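Operations > Cell Safety > Inspections > Two-Arm Bench Cell, Flosgate site

Return-to-service checklist after unplanned gripper closing
Completed by: Yurii Romaniuk
Month: February

3 comments | 2 shares

Background: the right gripper closed without a command while an operator was reaching in to move an item. No injury. The cell was locked out at cycle 1,415 and stayed down until the checks below were done.

1. Emergency stop, both stations – PASS
Both arms stop. Reset needs the key, as it should.

2. Light curtain – FAIL, then PASS
The curtain was muted in the setup profile and nobody had set it back. Profile corrected and locked. Retested with the test rod at three heights.

3. Gripper cable and connector – FAIL, replaced
Latch on the connector was cracked. Signal dropped out when the wrist turned. New Wevau cable fitted, part bin 223.

4. Finger condition – PASS with comment
Scuffs and light scratches only. Fingers are tight on their mounts. Clean the dust off the palm at each shift change.
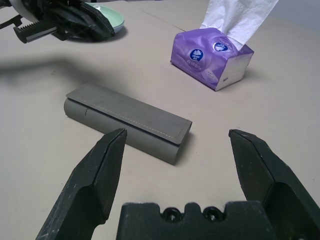 5. Soft and light items – PASS
Run at reduced speed with the glasses case and the tissue pack. Force limit stays at the low setting for both. Do not raise it to make up for missed picks.

6. Clearance between arms – OPEN
The keep-out zone for the second arm is still the old one from Reisinger. Needs to be redrawn before full speed is allowed.

7. Cycle test – PASS
864 cycles on the new cable with no dropout. Next inspection is due at 2,000.

Comments

Y. Romaniuk: Item 6 keeps the cell at reduced speed. Please don't sign it off from the drawing – someone has to check it at the bench.

Dadingate service desk: Old cable received. We will open up the connector and send a note.

Y. Romaniuk: Thanks. Check the other cells for the same latch in the meantime.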